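Young-sook Jin had been on the road for nine days when we finally talked, and she was still laughing about the ferry to Castgate. "Over 300 people on deck, and every one of us soaked," she told me.

She had meant to stay one night, but the lady at the guesthouse kept feeding her — soup, mostly — and one night became four. "I'd go back tomorrow, I really would!"

We talked a bit about packing, too. She takes one bag and a dark jacket. 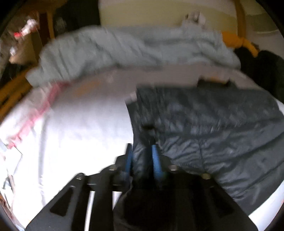 Next stop: Drinberg

The bus takes 45 minutes, and she plans to sit on the left for the lake.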